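Small Parts, Big Mess: Stock Loss in a Student Makerspace Store Room
Project report, Group 2
Munther Twal, Lavanya Iyengar, Bereket Gebru, Wing-yan Cheng
Supervisor: Gopinath Naidu
Handed in 11/03/2018

1. Why we did this

The makerspace at Ramasamy Hall buys screws, nuts, washers, spacers, crimp connectors and other small stuff every term. Every term it runs out before anyone expects it to. People then drive to the hardware store and buy a bag of M4 nuts at four times the price. Wing-yan had done this twice in one month and kept the receipts, so that was our starting point.

Question we settled on: where do the parts go? Used up in projects, put back in the wrong place, or lost on the floor and thrown out with the sweepings. And can a change in storage fix any of it without buying new software.

We first wanted to do all consumables including filament and sheet stock. Dropped that in week one. Too much. Only fasteners and connectors are in this report.

2. Background

The store room is run on a sheet called Zoner, which is really a shared spreadsheet someone set up years ago and gave a name to. Every part type has a zone letter and a shelf number. You are supposed to write down what you take. Mostly people don't. We asked users why and the answers were all versions of the same thing: the laptop is at the other end of the room, and you only need three screws.

Reading we did: the stock control chapter from the course pack, plus Naidu's handout on two-bin systems. Two-bin is simple. You have two containers of the same part. Use from the front one. When it's empty, pull the back one forward and reorder. The empty bin is the signal, no counting needed. We liked it becuase it doesn't depend on anyone writing anything down.

Only works if the bins stay in order though. More on that in section 5.

3. Method

Three parts.

a) Baseline count. All four of us, one long evening. We counted the fasteners in zones A and B by weight (weigh 10, weigh the lot, divide). Total came to 4000 pieces, spread over 65 part types. Labels were missing on a lot of the drawers so we had to measure threads with a gauge first, which took most of the time.

b) Sweepings. We asked the cleaning crew to keep the floor sweepings from the store room separate. Lavanya went through them with a magnet and a sieve. Not glamorous. Brass and nylon parts don't stick to a magnet so those were picked out by hand.

c) Short interviews. 41 users, standing up, at the door, as they left. Five questions. Bereket wrote the answers down on paper and typed them up the same night. No recordings.

Then we changed the storage for zone A only and left zone B alone to compare. Change happened at the start of February. Second count at the end of the same month.

4. Choosing containers

This took longer than it should have. Options we looked at:

Plastic drawers (what was there already). Cheap, see-through, but the drawers pull all the way out and then they're on the floor. Most of the spills people told us about in interviews were a drawer coming out.

Clollum stacking trays. Open front, easy to grab from. Fine for bolts. Bad for washers, they creep over the lip whenever the shelf gets bumped.

Cukent jars with screw lids. Nothing spills. Also nobody closes them, so same as an open cup with extra steps.

Open metal bins with sloped sides. Heavy, so they stay put. The slope sends parts back to the middle so you can get the last few out without chasing them round a corner. They're loud when you drop things in. Paint wears.

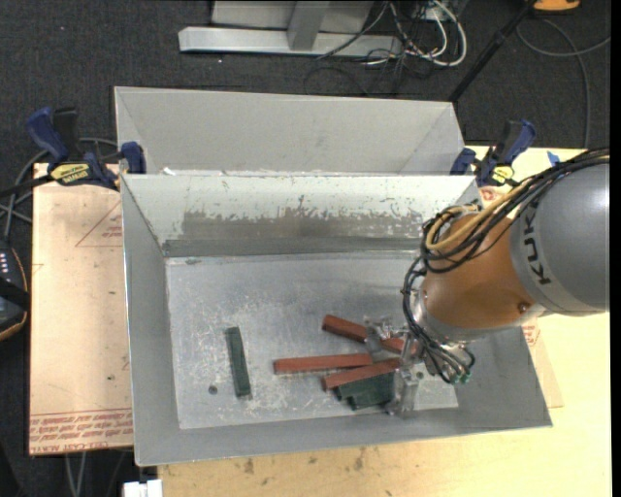
Fig. 1. Gray metal bins, one behind the other. Note sloped walls and scratched floor of the front bin.

We went with metal for the heavy and common sizes and kept the old plastic drawers, with a stop screwed in at the back, for everything else. Munther made the stops from scrap acrylic. First batch cracked when we drilled too close to the edge, second batch was ok.

For the two-bin setup, front bin is in use, back bin is the reserve. We put a colored card at the bottom of each bin with the part name, size and where to reorder. When you see the card, you're out. Hang the card on the hook by the door. That's the whole system.

5. What happened

Zone A went better than zone B. Not by as much as we'd hoped.

Running out: zone A had no complete stockouts during the trial. Zone B ran out of M3 nuts and of the small ring connectors. M3 nuts always go first, everybody uses them, so part of this is down to which sizes were in which zone. We should of split the popular sizes evenly before we started. Didn't think of it till after.

Wrong place: still a problem in both zones. M4 and M5 washers got mixed the most. With the open bins it's easier to see that something is wrong, but people don't fix it, they pick around it. Lavanya's idea of gluing one sample part to the front of each drawer helped a lot in the last week. Cheap too. We would do that first if starting over.

Floor losses: the sweepings had less in them after the change, mostly fewer bolts. Washers the same as before. A lot of what we found was not store room stock at all but offcuts, staples, and pencil leads.

Cards: mixed. Some got hung on the hook properly. Several ended up in pockets, one came back through the laundry. And in a couple of cases people refilled the front bin from the back one without moving anything, which kills the signal completely. The instructions on the wall were too long, we think. Wing-yan rewrote them to two lines and that seemed to stick better.

Interview answers in short: people liked not having to log anything. A few complained about noise from the metal. Two people wanted lids. More than a few said they hadn't noticed any change, in which case fine.

6. Problems with our own work

One month is short. Also it was a quiet month for the first part, before the design course deadlines hit.

Counting by weight is off for mixed lots. If there are M5 washers in with the M4 the number comes out too high. We sorted what we could.

People knew we were watching. Bereket at the door with a clipboard probably made some of them tidier than usual.

We don't have a real number for "used in projects". We only know what was there before, what was there after, and what was on the floor. Rest is assumed used. Some of it surely went home in backpacks.

7. Recommendations

Keep two-bin in zone A and extend it to the popular sizes in zone B. Don't bother with it for odd sizes that move once a year.

Sample part glued to every drawer front.

Drawer stops on all plastic drawers. Munther left the template and the rest of the acrylic on the shelf over the drill press.

Put the card hook where people walk past it. The current one is behind the door when the door is open.

Retire the take-out column in Zoner. Keep the sheet as a map of what is where, and update it when something moves.

8. Who did what

Munther: drawer stops, container comparison, section 4. Lavanya: sweepings, labels, sample parts. Bereket: interviews and typing up. Wing-yan: wall instructions, reorder cards, sections 1 and 5. Counting was everyone.

Thanks to Gopinath Naidu for the handout and for letting us have the good scale for a month. It goes back to the chem lab this week.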